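Property marking on the Gurik estate: an interview with the district's business crime officer
Vanerholm District Police, Community Information Office
Published 2025-05-10

Thefts from small workshops and offices take up a large share of the day-to-day work of the police in Vanerholm. Last year the district recorded 123 break-ins at business premises, most of them on the Gurik estate and in the streets behind Juhász Yard. The Community Information Office spoke to the officer responsible for business crime about the figures, the property marking scheme and what firms can expect from the police after a break-in.

The officer took up the post two years ago, after a period in the response teams. At that time the district held no list of the firms on the estate and had no agreed way of reaching their owners at night. "We would attend an alarm at three in the morning and there was a telephone number on the door for a company that had moved out," the officer said. "The first piece of work was simply to find out who was there."

That list now covers 700 firms. Each entry gives the name of a keyholder, a second keyholder and the hours during which the premises are normally occupied. Firms are asked to check their entry every June, and the officer said that most now do so when the reminder letter reaches them.
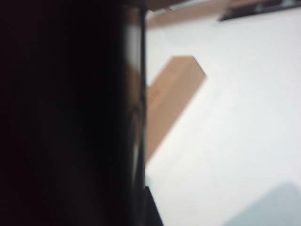 A dark edge at close range, against bright surroundings.

Asked what is taken, the officer described a pattern that has changed little. Hand tools and battery packs come first, followed by laptops, screens and measuring equipment. Cash is now rare. "People imagine a safe being opened. What we see is a side door forced, a few minutes inside, and whatever could be carried to a van. The damage to the door often costs the firm more than the goods."

Most of the break-ins occurred between midnight and five in the morning, with a smaller number early on Sunday evenings. The officer did not wish to give further detail on timing while several cases are before the court, but confirmed that patrols on the estate have been adjusted to match.

The district began offering property marking under the Rakeo scheme in the spring of last year. A firm that joins is given a code, which is engraved or etched on its equipment and entered in a register that can be searched by any officer in the district. So far 300 firms have joined. The officer was careful to set out the limits of the scheme.

"Marking does not lock a door. What it does is help us after the event. If we stop a vehicle with four drills in the back, I need to be able to show where those drills came from. Without a mark I may have to hand them back to the person in the vehicle, and I have had to do that."

Stores of recovered goods are a continuing difficulty. A number of items held by the police cannot be returned to anyone, as their owners kept no serial numbers and can only say that the tool looks like theirs. After a fixed period such goods are sold at auction or destroyed. The officer called this the most frustrating part of the post and said that a single sheet of paper with make, model and serial number would resolve most of these cases.
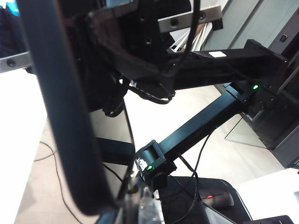
Many firms mark only the outer casing of a machine, and the officer advised against relying on this alone. Casings can be changed or sanded down, and they are the first place a thief will look. A second mark should be made on a part that is awkward to remove. Something like the grey aluminium mounting bar here, the one with two round screw holes along its face, offers a flat surface for a small engraved code. Owners should check the maker's guidance before engraving anything that bears a load, and should write down where each mark has been placed. "I have spent half an hour with a torch looking for a mark that the owner was certain was there," the officer said.

The question of cost was raised by several firms before the interview. The code and the entry in the register are free of charge. Engraving pens may be borrowed from the front desk of the Vanerholm station for up to a week against a signature. Firms that prefer etched labels must buy these themselves. The officer noted that labels are quicker to apply but come away from oily or textured surfaces, and recommended engraving for anything used outdoors.

Some owners have asked whether joining the scheme gives the police a right to enter their premises or to see their accounts. It does not. The register holds the firm's name, its code, a contact number and whatever list of equipment the firm chooses to supply. Entries are deleted at the firm's written request. "We do not pass the list to insurers, and we do not pass it to the landlord," the officer said. "I am asked that at every meeting."

Relations with landlords were discussed at some length. Several units on the estate share a rear corridor, and the doors to that corridor are the landlord's responsibility. In past cases a tenant had fitted a good lock to the front and an intruder had come through the back. The officer has written to the owners of the buildings concerned, asking that the shared doors be brought up to the same standard as the front entrances. Replies have been mixed. Work at Juhász Yard is finished, while two other landlords have asked for more time.
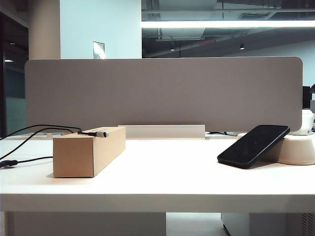
A closed cardboard box on a white desk with a grey divider.

Offices face a slightly different risk from workshops. Entry is more often gained in working hours by a person who walks in, appears to have business there and leaves with a bag or a laptop. The officer advised reception staff to ask visitors whom they have come to see and to accompany them to that person. "It feels impolite to some people. A genuine visitor is glad to be shown the way."

Deliveries should be signed for and moved out of sight of the street. Packaging from new equipment should be flattened and taken inside the bin store, as boxes left on the pavement tell passers-by what has just been bought.

On what to do after a break-in, the advice was brief. Staff who arrive to find a door forced should not go in. They should call the police from outside, wait where they can be seen and keep others away from the entrance. Once officers have finished, the firm should draw up its list of missing items within the same day if possible and send additions later. Recordings from cameras should be saved at once, as many systems write over old material after a few days without warning.

The officer acknowledged criticism of the time taken to reply to firms last winter, when some owners waited three weeks to hear whether their case was still open. Every firm that reports a break-in is now given a case number and a named contact on the first working day, and is told in writing when a case is closed. "They may not like the answer, but they should not have to ring us for it."

The next marking session will be held in June at the Vanerholm station. Firms on the Gurik estate will receive the time by letter. Owners elsewhere in the district may ask for a place at the front desk and should bring a list of the equipment they wish to enter in the register.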